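Collville Household Waste Sorting Survey – README

Item-level records from the kitchen and paper waste survey in Collville, collected in July.
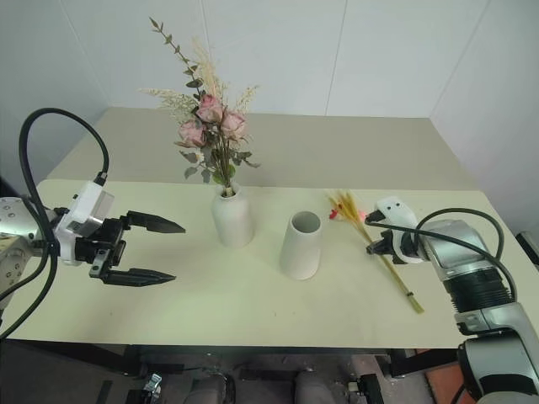 A light cream tabletop against pale paneled walls.

What this is

A table of household waste items, sorted by hand and weighed. The survey was set up to compare what people put in the recycling bin with what the town's printed guide tells them to put there. Demoris did the collection and weighing. Nambiar wrote the category list and cleaned the data.

Contents

items.csv – one row per item or bundle of items
households.csv – one row per household, with no names or addresses
categories.csv – the category codes and their plain-language labels
guide_rules.csv – which categories the town guide accepts, and in which bin
notes.txt – free-text remarks from the sorters, lightly edited

Size

92 households took part. items.csv has 2000 rows. Small pieces of the same material from the same bag were bundled and weighed together, so a row is not always a single object. The column is_bundle tells you which is which.

Main columns in items.csv

item_id – unique within the file
household_id – matches households.csv
bin – the bin the item came from: recycling, food or general
category – code from categories.csv
weight_g – weight in grams
food_residue – none, light or heavy
is_bundle – yes or no

How it was collected

Households put their bags out on the usual Tuesday round. Bags were tagged with the household number at the curb and sorted the same day. Anything showing a name, an account number or a medical label was pulled out before sorting and is not in the data. Its weight is included in the household total, under the code WITHHELD.

Weights below 1000 g came from the bench scale. Heavier items and full bags went on the floor scale, which reads in steps of 50 g. Please don't compare small differences between the two.

Known problems

Drink cartons were coded as paper for the first part of the work and as mixed material after that. The column category_fixed has the corrected code. Use that one unless you need the original.

Wet cardboard is heavier than dry cardboard. Nothing was dried before weighing, and there is no moisture correction.

food_residue was judged by eye. Sorters agreed well on "none" and "heavy" but much less on "light".

Apartment buildings with shared bins were left out, so the file says little about renters in the center of town.

Missing values

Blank means not recorded. Zero means the scale showed zero, usually for film or single wrappers. 400 rows have no food_residue value, nearly all of them glass and metal.

Related data

The category codes follow the Clerkomine list, second version, with two additions: coffee pods and padded mailers. Both are marked as local in categories.csv.

License and use

Free to use and share with credit to the Collville survey. Please do not try to link household numbers to real addresses.

Changes

1.2 – added category_fixed, corrected three bin labels
1.1 – added guide_rules.csv
1.0 – first release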